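Fewer examples, better chosen

Nov 29, 2019

When people ask me how a robot learns, they expect a story about clever mathematics. My answer is usually disappointing for them. Most of the work is to gather examples, and most of the mistakes are made there too.

At Turunen we had a target of 2,000 recordings for one simple job with a ball and a basket. The target was written in May and everybody wanted to reach it quickly. So the operators put the ball on the same easy place again and again, and the number grew very nicely. The system learned that place and hardly anything else.

I am of the opinion that 800 recordings, made with patience, would serve us better. The ball should lie near and far, in light and in shadow. An attempt in which the gripper misses and tries again should be kept, for a learner must also see how one recovers. Today these attempts are deleted as rubbish, and I find this a pity.

It is also a question of the people. After 15 attempts without pause the hands become lazy, and the laziness goes into the data. I would rather pay for nine good ones and a cup of tea.

A manager will say that a big number is easier to report. I agree with him, and I still think he is buying the wrong thing.
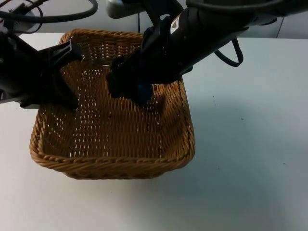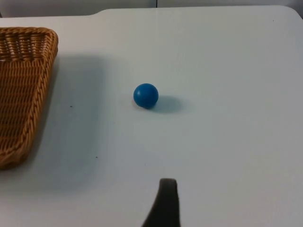

Opinion | Robots and Work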